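Soaking hay for a laminitic pony, how long?

trivden_cob
My vet, Padmavathi Iyer, wants the sugar down in Krishnan's hay. I'm loving how keen he is on it soaked! How long do you all leave yours?

muddyboots438
An hour in cold water, then drain. He'll look a new pony by March!

S. Hegde
An hour's too short for me. I do overnight, 10 kg at a time.

muddyboots438
Overnight in warm weather? Mine went sour and she wouldn't touch it. Weigh it dry, too.

trivden_cob
Brilliant, thank you both! Trying an hour first. I fancy one of these for his feeds as well:

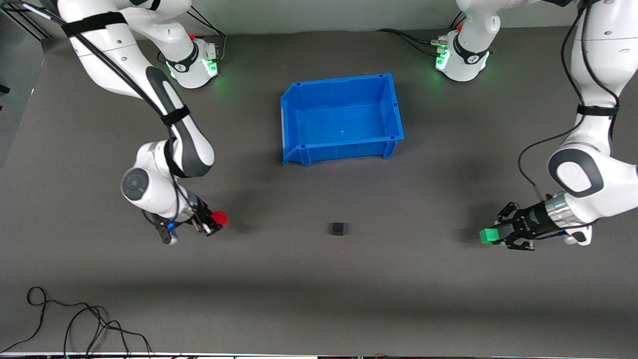
Blue open bin, dipped at the front

S. Hegde
Nice low lip for a small pony. Still say overnight though!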